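Skorstead Equipment - Search products, guides and parts - Search

Parallel gripper and arm packages for book and media handling: read before you ask for a price

Most pages like this one start with a cycle rate. We took ours down in April. A cycle rate measured on one kind of box, by the people selling the machine, doesn't help you plan a returns desk. If you handle used books, library returns or mixed retail stock, your items come thick, thin, hardbound, floppy and wrapped in film, and every one of those costs you something.

What follows covers two-finger grippers on a single arm, bench height, for picking and stacking books. We sell two packages, the Marnine and the Desetti. You may not need either of them.

Start with your stock. Pull 30 items off a real cart, not the tidy one by the door, and sort them by how they are covered. Bare paper covers are the easy pile. Film-wrapped paperbacks are the ones to worry about. The film slides on the book, the book bends inside the film, and bright window light bounces off the creases and can confuse a camera. Textured finger pads may help with grip. They do nothing for glare. Any seller who says one pad handles everything should be asked to show it on your worst pile, at your bench, in the afternoon.

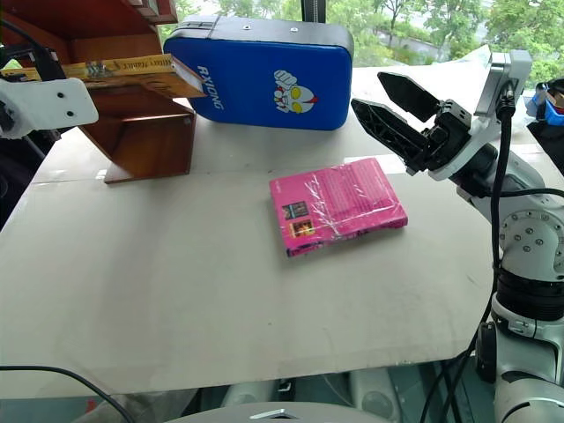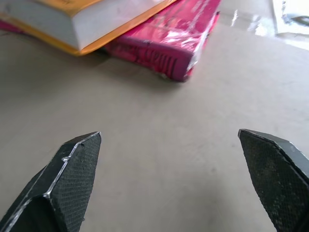

Then look at the opening width. The number on a spec sheet is the widest gap between the fingers, and you don't get to use all of it. You lose some on each side for approach, and more if the book sits at an angle. A book lying flat on a table is also much harder to pick up than one standing on edge. If your plan depends on flat picks, budget for something to lift an edge, or let a person do that part.

What the quote usually leaves out:

Spare finger pads. They wear, and a pad change means checking your grip settings again.
Cable guides. A loose loop at the wrist will catch on something sooner or later.
Blinds or a screen if the bench faces a window.
Staff time for the first month - this is the big one, and it never has its own line.

Nana Asamoah, who does our site visits, asks buyers to log 1000 picks before signing for a second arm. Drops, double picks and stalls all get written down. One shop we visited logged 1093 and had 238 that needed a hand. They kept the arm and dropped the plan to buy another. We thought that was the right call, and yes, it cost us a sale.

Lease or buy? We lean toward a lease for mixed stock. Hrytsenko fingers fit both packages, so you can change them later without replacing the arm.

Prices are by written quote only. Send us your pile sizes and your bench height with the request. If you send just a budget, we'll write back and ask for the pile sizes.

Page last checked June 14, 2018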